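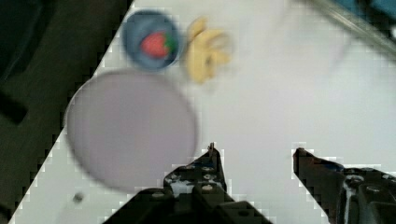 Clarkico Allotment and Garden Society
Minutes of the general meeting, April 2019

Present: 17 members. Apologies were received from four others.

1. Minutes of the last meeting
The March minutes were read and approved with one correction. The shed key deposit is refundable, and the minutes had said it was not.

2. Matters arising
The broken gate latch on the Clolico Road side has been replaced. The new one sticks unless the gate is lifted slightly. Members are asked to check that it has closed behind them, as a dog got in twice during March and dug up the onion sets on the lower plots.

The missing hose reel has not been found. It was agreed to stop looking and buy another.

3. Money
The account stands at $2,012 after payment of the water bill. Plot fees are still owed on two plots. Reminders have gone out, and if there is no answer by the next meeting the plots will be offered to the waiting list.
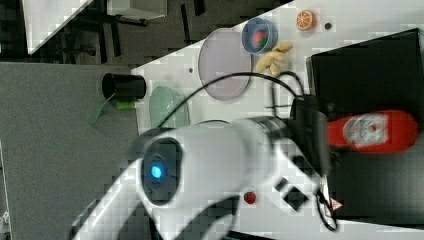
4. Water
The standpipe at the top end is running slowly again. Ots Plumbing looked at it and thinks the pipe has narrowed with scale where it passes under the path. Their price covers digging out and replacing that length, but putting the path back is extra. There was a long discussion. Some members wanted the path relaid in gravel while it was up, others said gravel is hard going with a wheelbarrow. Agreed to have the pipe done first and put the old slabs back – the question of gravel can be raised again in the fall.

Sprinklers are still not allowed. Watering cans and hand-held hoses only.

5. Compost and manure
The spring load from Priltix Farm came late and had a lot of straw in it. Members who have already used it on their beds said it was fine for potatoes and squash but too fresh for carrots. The rest is under the tarp by the bins. Please put the tarp back and weigh it down.

Bin 4 is resting and should not be added to. The sign has blown off and will be replaced.

6. Plant swap
To be held at the main gate as last year. Tomato and pepper seedlings should be labeled with the variety. No mint unless it is in a pot. The folding tables need to be borrowed again, and the secretary will ask.

7. Any other business
A member asked whether plot holders may keep bees. The lease does not mention bees. The secretary will write to the landlord.

It was pointed out that bonfires are allowed only after dusk, and that the rule covers the small metal burners too.

The meeting closed after a short discussion of slugs.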